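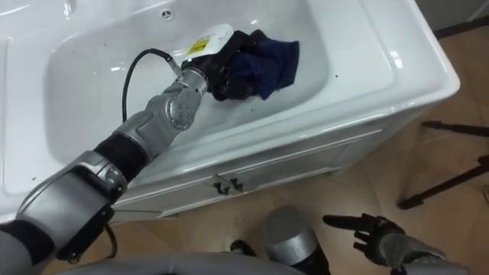

Can a Robot Clean My Bathroom Sink Yet?

Short answer: sort of, slowly, and I would still keep a sponge handy.

I've been wanting to write this one since August, when my friend Orsolya Vida sent me a text that just said "they're doing SINKS now" with more exclamation marks than I'm going to type here. She works at Plolton, and she knows that I have been grumbling about cleaning the bathroom for as long as we've known each other. Vacuuming I don't mind. I'll even fold laundry if there's something good on TV. But wiping out the sink? It takes two minutes and I'll put it off for a week.

So I went and spent a morning there, and watched a robot with two arms go at a white bathroom vanity with a dark blue cloth.

The first thing I noticed is how much of the job is really about the cloth. I had pictured the hard part being the arm, you know, reaching in without banging into the rim. And sure, that matters (it's a deep basin, and the arm has to come in over the edge at a slant). But a cloth is floppy! It bunches up. When I wipe a sink I'm constantly spreading the rag back out with my fingers and folding it over to a cleaner bit, and I'd never once thought about it until I saw a gripper pushing down on a crumpled wad of fabric. A gripper holds on to the piece it has, and the rest of the cloth goes wherever it likes.

Orsolya says this is pretty much her whole working life at the moment. She calls it "the rag problem" and she has Opinions. One person on her team thinks the answer is a sponge on a stick, and she thinks that's cheating. I kind of think she should let them cheat? If it gets my sink clean I don't care what it's holding.

The other thing is that the two hands aren't the same. The left arm has a gripper on it and the right one has a proper hand with fingers, and I kept waiting for the fingers to get involved. I do the whole sink one-handed myself, to be fair, with the other hand holding my coffee, so maybe I shouldn't judge.

Then there are the corners. Sinks are all curves, and they're shiny, and Orsolya told me that shiny white stuff is a pain for cameras. Think about it: you're trying to spot little specks on a bright white surface with light bouncing off the rim. I have trouble with that and I've been looking at sinks my whole life. My trick is to run a finger along the back, under the overflow hole, where the gunk likes to hide. I asked if the robot could feel gunk. She said "not in the way you mean," and then we went to get sandwiches.

OK, numbers, because somebody always asks me in the comments. She said they'd logged 134 tries at the wiping job that month, and that her own passing grade for a sink was stricter than mine (I believe it). I timed one attempt on my phone and got just over 14 minutes. I'd have been done and back on the couch by then, but I'd also have been annoyed, and the robot wasn't.

Would I buy one? Not this year. I still have my little Grokitz floor vacuum, which I love even though it eats phone chargers, and that's about as much robot as my apartment can take. My bathroom is tiny. I honestly can't picture where the thing would stand, let alone where I'd stand if I needed to brush my teeth.

What I'd want before I let one in:

It rinses the cloth by itself.
It moves my toothbrush and puts it back in the same spot.
It knows the sink cloth from the toilet cloth. Please. This one is not up for debate.

I asked about that last one and Orsolya laughed a bit too long for my liking.

Next up I'm going to see a friend's bakery, Virág, where they've been trying out a machine that stacks trays. If you've got a robot at work that does some boring little job, tell me about it in the comments, especially if it's bad at it.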